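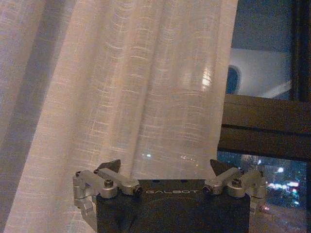

**Skip-level meetings: do you tell the manager in between what was said?**

**knminami** wrote:

I run operations for a mid-size distributor and have 4 managers under me, with 76 people under them. In May I started holding skip-levels, half an hour each, with anyone who wanted one. Most did.

Before the first one I told everybody that what they said would stay with me unless it was a safety or legal matter. That seemed like the right promise at the time. Now I have the same complaint from five people on one team. Their manager changes the schedule after it's posted and doesn't tell them. One of them found out on a Saturday morning, at the door, that she wasn't on shift.

I want to talk to the manager about it. If I do, he will know where it came from, because the only people affected are on his team. If I don't, I've asked people to speak up and then done nothing.

How do others handle this?

---

**Buehler_G** wrote:

You made a promise that was too big. I've done the same thing. What I say now is "I won't attach your name to anything, but I may act on it." People still talk. They talk a little less in the first meeting and more in the second.

For the ones you've already met with, go back and ask. Five short conversations. "I'd like to raise the schedule issue, without names. Are you all right with that?" I would expect at least four to say yes.

---

**codisau_tom** wrote:

I'd skip the asking. Pull the schedules for the last two months and compare the posted version with what was worked. The changes are in the record. Then you raise it as something you noticed in the schedules, and nobody's name is anywhere near it.

---

**Buehler_G** wrote:

> Then you raise it as something you noticed in the schedules

Except she didn't notice it in the schedules. If the manager asks what made her look, she either lies or stalls, and he'll know within a minute. Now she has a trust problem with him too.

---

**codisau_tom** wrote:

Looking at schedules is part of her job. She doesn't owe him an account of why she opened a file.

---

**Buehler_G** wrote:

She doesn't owe him one. He'll still want one, and he'll notice he isn't getting it. I worked under a director at Dritness who always "happened to see" things. After a year we all kept our heads down when he walked through.
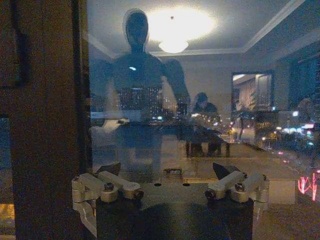 I'm not against checking the records, by the way. Check them first so you know the complaint holds up. Just don't use them as cover.

---

**T. Onishi** wrote:

Two questions for the original poster.

1. Does the manager know you're holding these meetings, and did you tell him why before they started?
2. Has anyone on the team told him directly that the changes are a problem?

When I was at Morikawa we had a rule that a skip-level always ended with "have you raised this with your manager, and what happened?" Half the time they hadn't. Sometimes there was a good reason for that and sometimes they just hadn't gotten to it. Either answer told me something.

---

**knminami** wrote:

To Onishi: he knows about the meetings. I announced them in the managers' meeting and put it in writing. I did not sit down with each of the managers beforehand to talk about it, and I can see now that I should have.

On the second question, two of the five said they had brought it up. One was told the changes were "posted on the board." The other said he apologized and then it happened again the next week. I didn't ask the other three.

---

**kohei_s** wrote:

Speaking from the other side. I was the manager in the middle. Our VP at Eden did skip-levels with my team and then told me, in my review, that "several people" found me hard to reach. No examples, nothing I could fix, and it was six months old by then. I spent weeks wondering who had said it. I'm not proud of that, but I did.

If she had come to me the same week and said "people can't get hold of you in the afternoons," I would have changed my afternoons. The specific version would have hurt less, even if I could guess who said it.

So my vote is tell him soon and tell him exactly what the problem is. A late schedule change is easy to describe without describing a person. Leave the Saturday one out, though. He'll know who that was right away.

---

**ledgerlady** wrote:

I disagree with most of this thread. A promise of confidence is a promise. If even one of the five says no, she should drop it and find another way, such as a written rule for all the teams on how much notice a change needs. That fixes the problem with no conversation at all.

---

**T. Onishi** wrote:

A rule for four teams because of one manager. The other three will wonder what they did wrong, and the one it's meant for may not see himself in it. We tried that once with expense reports. It cost the company 600 dollars in late claims to find and a good deal more than that in annoyance.

I agree with you about the one who says no. In that case I'd wait, and keep asking the others.

---

**ledgerlady** wrote:

A notice rule is a reasonable thing to have anyway. We've had one since 2000 and no one has ever taken it personally.

---

**kohei_s** wrote:

A rule is fine if it comes after the talk. As a substitute, I'd have seen right through it.

---

**knminami** wrote:

Thanks, all. I talked to the five this week. Four said go ahead. The fifth said go ahead but please wait until she's back from vacation – she doesn't want to be away when he hears it. So I'm waiting ten days.

In the meantime I've gone through the schedules, and the complaint holds up. I've also changed the opening of the skip-levels to something close to what Buehler_G wrote, and I told the people I'd already met that I had changed it. One asked me whether the old promise still covered what he'd told me before. I said yes.

I haven't decided about the notice rule. Does anyone have wording for one that allows for sick calls?

---

**ledgerlady** wrote:

I'll send you ours. Sick calls are handled in the second paragraph. The part you'll want to change is who makes the phone call, because ours assumes a shift lead.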